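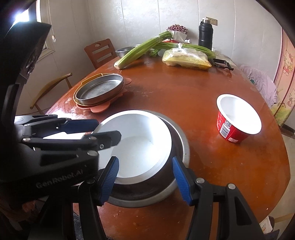 Attachment 1: pads on the rim of the white bowl, bowl nested in the steel pot, far side lifting.

From: Noemi Bellini
To: mushi-dev list
Subject: Re: [mushi-dev] Proposal: make the learned slip detector the default in the March 2019 release

Upendo Muriithi wrote:
> I'd like to switch slip_source from "width" to "learned" for everyone.
> On the Jerthorpe set it catches 570 of the 600 labelled slips, and the
> old width threshold isn't close. Tatu has it running at full rate on
> the small board. Nested containers were the main complaint in January
> and I think we can close that ticket now. Objections?

One objection, and a longish one, sorry.

I don't doubt the 570. I reran it and got the same number. What I doubt is that the Jerthorpe set tells us much about nested containers. Look at the attachment. Both pads are on the outside of the bowl at the near rim, left and right, and the bowl is tipped up at the back while the pot stays on the table. Is that a slip? The detector says yes on this one, with high confidence. I say it's a bowl being tilted out of a pot, and I'd be annoyed if the controller squeezed harder in response.

As far as I can tell the labels in the Jerthorpe set were made by marking any rotation between pad and object over a threshold. So a model trained on them learns "rotation means slip". Score it against labels made the same way and of course it looks good. Njoroge raised this when the set was first posted and the thread just sort of died.

Other things that bother me, in no order:

The segmentation is fed straight into it now. On this image the mask for the bowl runs over into the pot wall, I assume on account of the reflections in the steel. The left side of the bowl is also partly hidden behind the big black gripper assembly, and the mask guesses there. The width method didn't care about any of that. It was dumb, but it was dumb in ways I could predict from the jaw reading alone.

The shiny tabletop. The planner's table fit is throwing points away near the flat metal pan and behind the red cup, where the glare is. I know that's a separate module. But if we change the default, people will report it all as one bug, and Mercy and I are the ones who answer the mail.

The squeeze response. Upendo, your patch keeps the old gain of 2 but now triggers it from the new signal. Did anybody try that on thin plastic? The old trigger came late and seldom, so the gain hardly mattered. I went through my own log with the new one switched on and counted 1291 triggers in a single afternoon of ordinary picking. A few of those were real drops. Most of them I can't explain, and I did try.

What I'd agree to:

– ship it, but off, with slip_source still set to "width"
– log both signals side by side so we get something to compare
– relabel at least the nested part of the set by hand, with a separate class for deliberate tilting
– leave the January ticket open

If somebody at Plaltholm or Neltovley has logs with bowls, pots, lids, anything that sits inside anything else, please send them, including the boring ones. I'm happy to do a share of the labelling. I won't do all of it again.

Tatu, one question on the timing. Is full rate measured with segmentation running on the same board, or with masks read from disk? The config you posted has mask_source pointing at a folder, so I suspect the second. If so the number needs redoing before it goes in the release notes.

I could be talked round by a test on containers the model hasn't seen, labelled by a person who hasn't seen its output. Until then I'm a no on the default and a yes on merging the code.

Noemi

--
mushi-dev mailing list
Please trim quoted text when replying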